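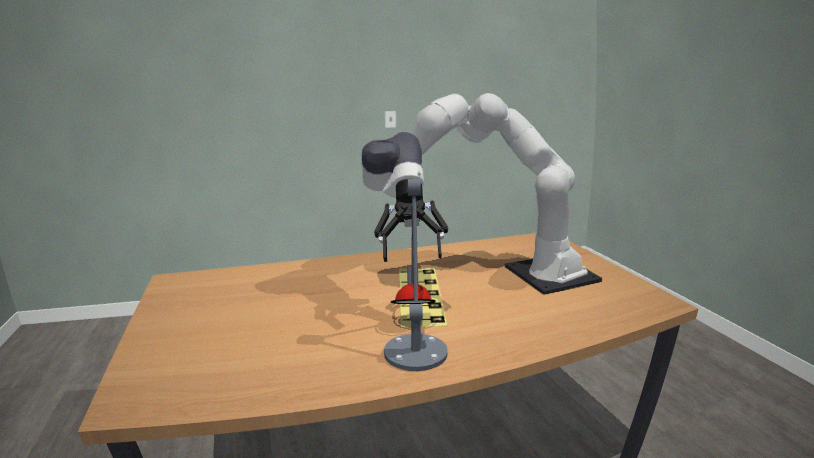
Light wooden tabletop with pale sage-green walls behind.

Cleaning and Re-oiling a Wooden Table

By Dolores Abernathy

These notes apply to solid wood tables with an oil finish. Tables with varnish or lacquer need only the cleaning section. To tell which you have, put a drop of water on the underside of the top, where some of the finish usually carries over, and then on an inconspicuous spot of the upper face. On worn oil the drop darkens the wood within a few minutes. On sound varnish it stays beaded and wipes off clean.

Routine cleaning

Mix one teaspoon of plain dish soap into 1000 ml of lukewarm water. Wring the cloth until it no longer drips. Wipe along the grain, follow with a second cloth dampened in clear water, and dry at once. Do not use scouring pads, ammonia cleaners or vinegar. Vinegar dulls oil finishes over time, and on oak it can react with traces of steel wool left in the pores and leave gray spots.

Grease marks respond to mineral spirits on a white rag. Work from the outside of the mark toward the center. Open a window and keep the rag away from the stove.

White rings

A white ring is moisture held in the finish. Leave it overnight before doing anything, as light rings often fade unaided. If it remains, rub with a little paste wax on a soft cloth, with light pressure. A black ring has reached the wood itself and will need sanding or oxalic acid.
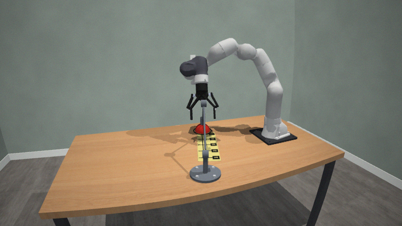
Sanding before oil

Start with 120 grit if the surface is rough, otherwise 180. Finish at 220. Going finer closes the surface and the oil takes up poorly. Use a cork block on flat areas and keep it fully supported at the ends, where a tilted block rounds over the edge. Vacuum with a brush head, then wipe with a rag dampened in mineral spirits. Scratches across the grain show up while the surface is damp, so mark them in pencil and go back to them.

Oiling

Room temperature should be above 60°F, with humidity near 40 percent if you can manage it. Pour a small pool of oil in the middle and spread it with a lint-free cloth. Wait 20 minutes. Add oil to any dull patches, wait another 15 (35 in total), and wipe off everything that has not soaked in. Oil left standing turns sticky and has to be scrubbed off with fresh oil and a gray nylon pad.

Two thin coats a day apart are enough for most tables. End grain takes a third. Oil the underside as well, at least once, or the top may cup as one face gains moisture faster than the other.

Oily rags can catch fire by themselves. Spread them flat outdoors until stiff, or put them in a metal can filled with water and fitted with a lid.

Loose legs

Check the bolts each October, once the heating is on. Wood shrinks across the grain in dry air and the hanger bolts work loose. Tighten by hand until snug, then a quarter turn with a wrench. Where a screw hole has stripped, glue in a hardwood dowel, let it cure overnight and drill a new pilot hole.

Ognjen Zupan of Trurnton writes that he uses hard wax oil on his kitchen table and applies it with a white pad. The method is sound, but that product goes on much thinner than plain oil, and the wiping time on the can should be followed.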